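Drestham's winter produce swap finds a bigger home and a longer season
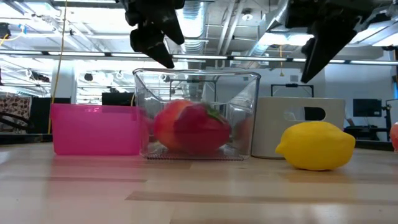
Bins of produce lined up on a wooden table.

What began as a handful of neighbors trading extra squash over a fence has grown into one of the better-attended gatherings in Drestham, and this February the produce swap is moving into the old Langlois Street school hall, where it will have heat, running water and, at long last, a door wide enough to get a garden cart through without scraping the paint.

The move has been talked about for a couple of winters. Anyone who stood in line last year outside the feed store annex, stamping their feet and holding a sack of turnips, will remember how cramped things got once the lunch crowd arrived. The annex held 30 people in comfort and a good many more in discomfort, and on the last swap of the season the line ran past the post office and halfway to the bridge. The town agreed in the fall to let the swap use the school hall free of charge through the end of April, as long as the floor is swept and the folding chairs go back on their racks before six in the evening.

For those who have never been, the way it works is simple and has hardly changed since the beginning. You bring what you have too much of, whether it came from your garden, your root cellar or a generous aunt, and you set it out on the tables. You get a paper ticket for every full bin you bring in, and you spend your tickets on whatever catches your eye. No money changes hands for food. People who come with nothing to trade can earn tickets by helping set up or by washing vegetables at the sink, and there is a bowl of spare tickets by the door that anyone may dip into without being asked about it.

The swap took in 268 bins of fruit and vegetables last winter, up from 96 the year before. A good part of that jump came from apples, which had one of those years when every tree in the valley seemed to be showing off, and there were afternoons when you could not give away a Northern Spy to save your life. Organizers are expecting fewer apples this time and more roots and cabbages, and they would be especially glad to see onions, which were gone within minutes at nearly every swap last season.

The new hall brings a few changes that regulars will want to know about. Doors open at ten in the morning for people dropping off produce and at eleven for everyone else, and the swap closes at three. Parking is behind the building, with the entrance on the north side – the front steps are steep and tend to ice over, so please go around. There is a ramp at the back door, and the restrooms are on the same floor as the hall, which will be welcome news to anybody who remembers the trek across the feed store yard.

The hall also has a kitchen, and that has set people dreaming a little. A soup pot will be kept going through the middle of the day, made from whatever is bruised, forked or otherwise too homely to trade. The soup is free, though you are asked to bring your own mug or bowl and spoon. The first pot will be leek and potato, and if past experience is any guide there will be strong opinions about whether it ought to have cream in it. Two pots may be the only peaceful answer.

Along one wall there will be a table for seeds, something the annex never had room for. Saved seed is welcome in any sort of envelope or jar, provided it is labeled with the name of the plant and the year it was gathered. Beans, peas, tomatoes and lettuce are the easiest for beginners to grow from saved seed. Squash is a bit of a gamble if the parent plants had company nearby, and a line on the label saying as much would be a kindness. Seeds do not require tickets, and newcomers to gardening are encouraged to help themselves and to ask questions of whoever happens to be standing there.

Getting the hall ready took some doing. The sink had to be replumbed, the lights over the stage needed new switches, and the tables that came with the building were a good deal wobblier than anyone had hoped. The repairs came to $600, all of it raised at a pie supper in the fall, where the maple cream went first and the mincemeat, as always, went last.

A few requests, carried over from last year. Please brush the soil off your root vegetables before you bring them in, but leave the real washing until you are going to eat them, as they keep far better that way. Leave the tops off carrots and beets. Eggs, meat and home-canned goods cannot be traded at the swap under the agreement with the town, though jams and jellies may be given away between friends out in the parking lot, where a fair amount of that already seems to go on. Anything left over at closing time goes to the pantry on Mill Road, and a driver with a roomy vehicle is still needed for the last two swaps in April.

Sturdy bins are also on the wish list. The swap owns a mixed lot of them in all shapes, and several cracked in the cold last winter. If you have extras in the garage that are clean and free of sharp edges, they can be left inside the north entrance on swap days. Lids are nice to have but by no means needed.

Children are welcome and always have been. There will be a corner set aside with paper, crayons and a box of gourds that have already survived one season of being painted and can surely survive another. Dogs, much as everyone likes to see them, will have to wait outside now that food is being served in the hall.

Schedules are posted at the library and on the board outside the Drestham post office. If the roads are bad, a note will go up on the hall door by eight in the morning, and the swap will be held the following week at the same time.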